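Golus Collectors Forum
Board: Custom and One-Off Vinyl
Topic: Seneviratne blank series – eligibility of repainted blanks for the annual show

Posted by: registrar_golus
Members are advised that the submission rules for the Seneviratne blank series have been revised. A custom will be accepted only if the original factory surface has been fully stripped or primed before painting. Pieces that retain any factory color will be moved to the open display and will not be judged. Submissions close at the end of December, and each member may enter up to 3 pieces. Please direct questions to this thread so that the replies are available to everyone.

Posted by: Gerasimos Nikolaidis
I wish to register an objection. My entry last year kept the factory black on the base, and the judges remarked favorably on it. A customizer should be free to decide which parts of the figure are left alone. The new rule would exclude work of that kind without regard to its quality.

I would also note that stripping the smaller Bravlow casting carries a real risk. The ears are thin, and the solvent most members use will soften them if it is left on too long.

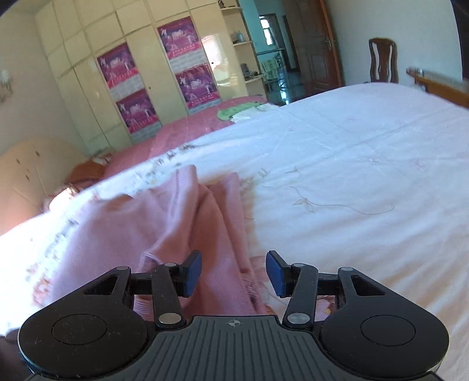
For that reason I have moved to light sanding and two coats of gray primer on the body, leaving the base as it came. Under the rule as written, a figure prepared in this way would not be judged. I ask that the registrar reconsider the wording.

Posted by: kilnandcoat
I support the revision. Of the 161 pieces entered last year, 22 were returned after check-in over disputes about factory paint. The owners were displeased and the display opened late. A plain rule is easier to apply at the table, even where it is strict.

Posted by: matte_varnish
Could the registrar clarify whether the rule extends to accessories? The Grukitz figure is supplied with a separate helmet, and I had intended to leave mine in the original finish.

Posted by: registrar_golus
In reply to matte_varnish: accessories are exempt, provided they can be removed from the figure. The Grukitz helmet qualifies. Please list it separately on the entry form.

In reply to Gerasimos Nikolaidis: priming is sufficient, and no member is required to use solvent. The base, however, is treated as part of the figure. It must be primed as well.

Posted by: Gerasimos Nikolaidis
I thank the registrar for the clarification on primer. I do not agree on the base. A base is sold in the same box as the helmet and can be detached with one screw – the distinction appears arbitrary.

Posted by: kilnandcoat
With respect, the base of the Bravlow casting is glued. Only the larger size has the screw.

Posted by: Gerasimos Nikolaidis
That is correct for the first run. The second run has the screw in both sizes.

Posted by: registrar_golus
The point about the second run is noted and will be checked against a sealed copy. Until then the rule stands as posted. The entry fee remains $35 and is payable with the form.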